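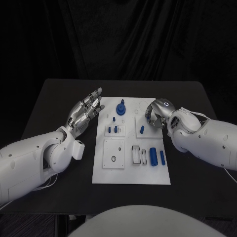
Why start with pegs when the goal is to assemble a gearbox?
A peg going into a hole is most of a gearbox already. If the arms can't put one short cylinder where it belongs, they won't do better with a gear.

Shared Workshop Build, Session 6: Fitting Parts on the Board
Handout revised 7th January. Bring your copy of the Stumum wiring sheet.

Where we are
Both arms move, both hands close, and the Vekia control script has stopped sulking on startup. Last August it took us an entire evening to make one finger bend in the direction of the other four. Consider this progress.

The board
The white board stays in the center of the table. It holds blue pegs and cylinders, a stepped gear-shaped part, and white fixture plates of different sizes. Some spots are only outlined. An outline is not a hole, and pushing harder does not make it one.

Terms for today
Approach: getting the hand over the part without touching its neighbors.
Pre-grasp: the finger shape you set before going down. Curled works for short pegs – open and hopeful does not.
Clearance: the gap between peg and hole. Ours is generous. Gunn, the previous board, was not, and is now a shelf.

Procedure
1. Home both arms. Keep your own hands off the table.
2. Load the Grinier pose file. Check the last saved date, then check it again.
3. Pick one arm to work. Park the other with its hand open.
4. Lower over the peg at the slow setting and stop before contact.
5. Close, lift, hold. Write down which finger touched first.
6. Put the peg back where you got it. The next pair would like to find it there.

Logging
The shared log stands at 502 attempts, and almost 21 of them have a readable note attached. "Weird" is not a note. Write the pose, the part and what went wrong, in that order.

Common trouble
Hand drifts to one side: loose wrist screw, or somebody leaned on the table.
Fingers close on air: the board has been moved. Line it up again before you touch the code.
Cable snags: keep slack at the wrist and run the arm once through its full reach with nothing in the hand.

For next time
Read the section on two-handed transfers and sketch a pose for each hand. Pencil is fine.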